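Guides > Around the House > Floors > Carpet Care, Part 5

Setting Up Your Carpet Washer for the First Time
By Marta Nechyporuk
200 shares | 5 comments

Okay, so you've got your Kunton 400 out of the box and the vacuuming from Part 4 is done. Now for the fun bit! I've filled this tank more times than I can remember, and this is the order that works for me.

1. Snap the handle into the base. It should click on both sides. Mine is stiff on the left and I have to lean on it a little.

2. Lift out the clean water tank (the one with the blue cap) and fill it to the line with warm tap water.

CAUTION: Warm, please, never boiling. I warped my first tank that way and the new one took almost a month to come.

3. Add one capful of Sandiren carpet soap. I know, it looks like nothing! Too much soap leaves the pile sticky and you'll be rinsing all afternoon.

4. Put the tank back and press until the latch closes.

5. Pick a hidden spot, inside a closet or under the couch, and wash a patch the size of a dinner plate. Let it dry and look for color on a white rag.

NOTE: Wool carpets and anything with a jute back need a different soap. See Part 7 before you go any further.

6. Start in the corner farthest from the door. Push forward slowly with the trigger held, then pull back with the trigger off. Pull back a second time if the carpet still feels soggy.

7. Empty the dirty tank when the float rises and the motor changes its tune (it gets kind of whiny). Rinse it before you put it away.

NOTE: Low, speckled carpet dries much faster than shag. I still keep my socks off it until the next morning.

Comments

Krajewska: One capful! I was using half the bottle. Thank you Marta.

Grestau1429: My left side wouldn't click either. Leaning on it did the trick.

Pilar: Can I use the upholstery soap I already have, or does it foam too much?
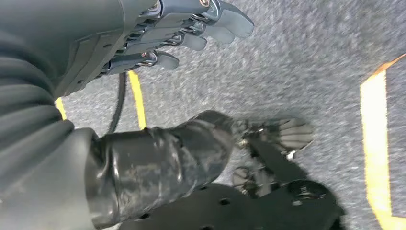

Gray speckled carpet, seen up close.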